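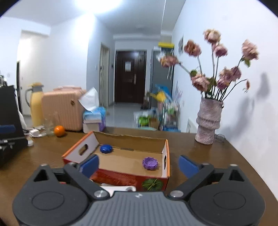 Credential-reset drill, Jomdale portal – notebook entry 2023-12-09

Purpose. Check how quickly we can force every customer account on the Jomdale portal through a password reset, and how long the notice email takes to go out once the decision is made. The October run was stopped halfway and its figures are not usable, so I am treating this as the first proper one.

Setup. Staging copy of the account database, restored from last night's backup, with names and addresses scrambled. 345 test accounts, of which 300 have a working mailbox on our own mail host and the rest are left to bounce on purpose. Dostside (the mail relay) was pointed at the test host only. I checked the routing table twice before starting. Haris Milošević acted as incident lead and I ran the commands.

Scenario as written on the card: an outside party has a copy of the session table, contents of the password table unknown. Assume the worst for both.

Step 1. Kill all live sessions. The command returned straight away but sessions opened through the mobile login were still accepted afterwards. They are held in a separate cache with a lifetime of 30 minutes and the kill script does not touch it. Cleared the cache by hand. This must go into the script before anything else, as a stolen token would have gone on working for the rest of that time and the audit page would have shown it as closed.

Step 2. Mark all accounts as "reset required". No trouble. The flag is read at login and also on any change of payment details, which was added after the October attempt and now behaves properly. Tried to get round it with an old bookmark to the address book page: refused.

Step 3. Rotate the signing key. The old key was still listed as valid for checking, only not for signing. That is the normal behaviour for a routine change and wrong for a breach. There is a switch for it, undocumented, in the Liltulov key service. Haris found it by reading the source. Wrote it up on the runbook page with the exact spelling, which has an underscore where you would expect a hyphen.

Step 4. Customer notice. The slow part. The template still had a placeholder for the date of discovery and another for "types of data affected", and the sending tool will not start with an empty field. Filling them in means somebody has to commit to an answer. Haris wanted to say only what we knew at that point: session data copied, passwords possibly, no card numbers held on the system. I wanted to wait for the table check to finish. We sent his version. On reflection he is right – a second message can follow with more detail, and the first one only needs to tell people to change the password here and anywhere else they have used it.

Sending itself ran clean. All 300 good mailboxes received the message. Bounces were logged but not put on any list for follow-up by post, so at present we would simply lose track of those customers. Ticket raised.

Wording note: the Dissanayake review asked for the reset link to be taken out of the email, on the grounds that it teaches people to click links in messages of this kind. Done for this run. The text now tells them to type the portal address themselves. Expect more calls to the help desk as a result, and they have not been told yet.

Faults carried forward, 3 in all:
Mobile session cache not cleared by the kill script.
Key rotation keeps the old key valid unless the switch is set.
No list of bounced addresses for postal notice.

Timing. I have start and end stamps for steps 1 to 3 in the shell log. Step 4 has a start stamp only, as we were arguing over the template and neither of us noted when it was agreed. The relay log gives the first send, so the gap can be worked out from that. Will add it when the log is exported.

Also noticed: the staging clock runs ahead of the relay clock by almost a minute. No effect on this result but it makes the two logs awkward to read side by side. Sync both before the next run.

Staging database wiped afterwards, relay routing put back, Haris checked the second and initialled the sheet.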